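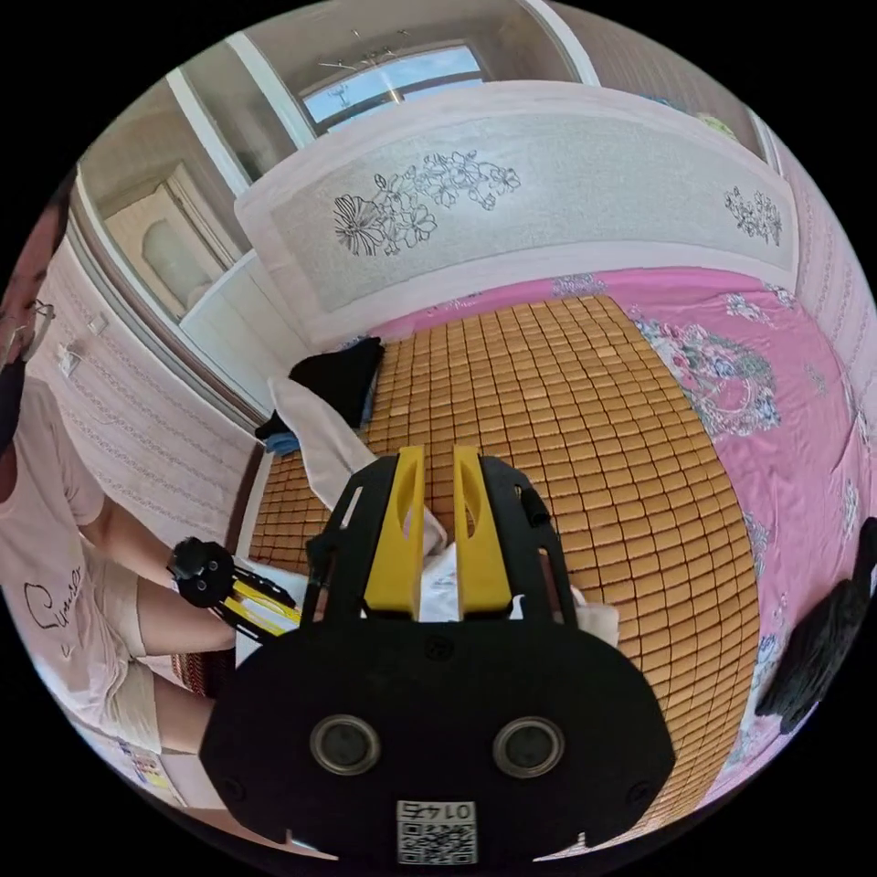 Which finger should a hand-held gripper carry when the task is handling household cloth? For thin cotton on a firm surface, we recommend the slotted finger, which held the fabric through more of the lift than the solid finger did and needed less closing force from the operator.

4.2 Finger Comparison on Cloth

The second part of the study compared two finger sets on the Tully hand-held gripper. The first, supplied by Clolar, is a solid block with a flat inner face. The second, the Flemow finger, has the same outer length but is slotted, so that it bends slightly when it meets resistance. Both sets mount on the same bracket and can be exchanged without recalibrating the cameras. All other parts of the tool, including the trigger linkage and the recording software, were left unchanged between conditions.

Operators worked in furnished homes with one gripper in each hand. They were asked to pick up a piece of cloth from a bed, raise it clear of the surface, and lay it down again in a folded state. No instruction was given on where to grasp. A total of 1,073 attempts were retained after screening, of which 800 formed the main comparison. The remainder were used to adjust the scoring rules and are not included in the results reported in this section.

An attempt was scored as held if the cloth stayed between the fingers from first closure to release. Partial slips, in which the cloth moved but did not leave the grip, were recorded separately. Scoring was done from the wrist camera recordings by 2 raters who worked independently. Where they disagreed, the attempt was reviewed again at reduced speed.

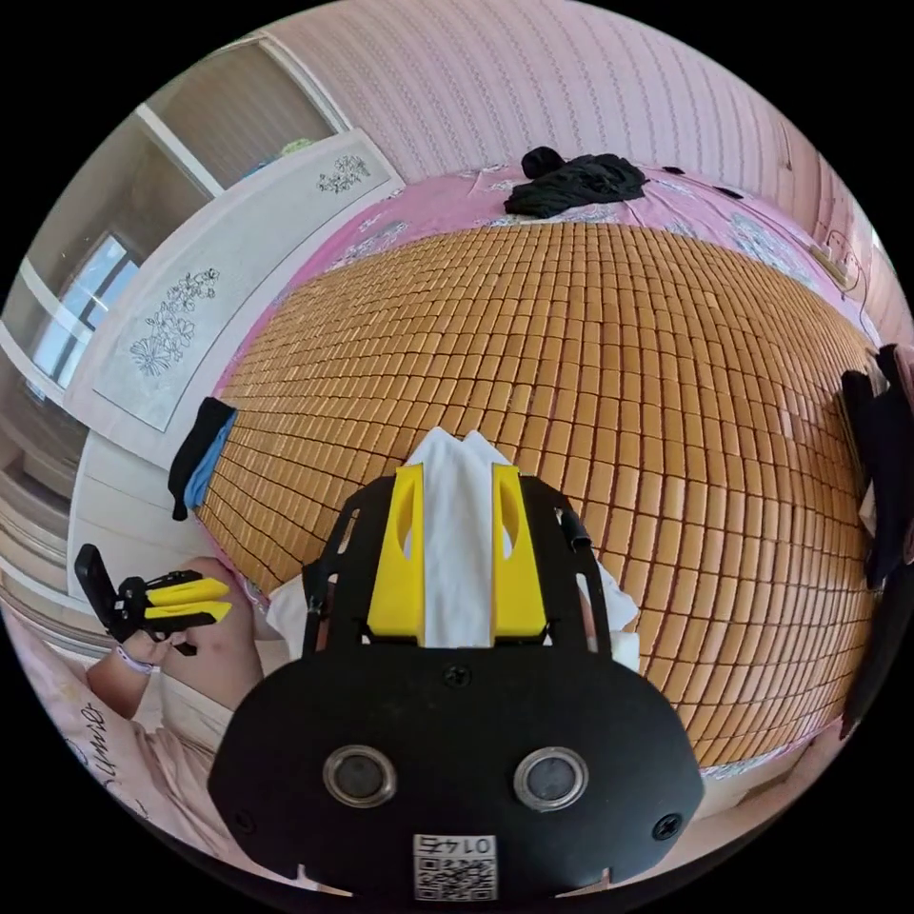
Figure 4. Cloth grasp with the yellow slotted fingers over a woven bamboo mat. A second gripper is held in the operator's left hand.

The surface under the cloth had a larger effect than we had expected. On a soft mattress, operators could push the fingertips down into the bedding and close them around a fold, and the difference between the two finger sets was small. On a tiled sleeping mat, the tips could not sink in, and the operator had to gather the cloth by sliding the fingers together. The solid finger tended to skate over the fabric during this motion. The slotted finger bent on contact and kept more of its inner face against the cloth.

Grip width at closure was logged by the Zosoditz controller and compared with the scored outcome. Slips were most common when a single layer was grasped close to a hem. We examined 300 of these grasps in more detail and found that finger angle at first contact predicted slips better than closing speed did. This held for both finger sets, although the slotted finger tolerated a wider range of angles. The effect of finger angle on bimanual folding is treated in Section 4.3.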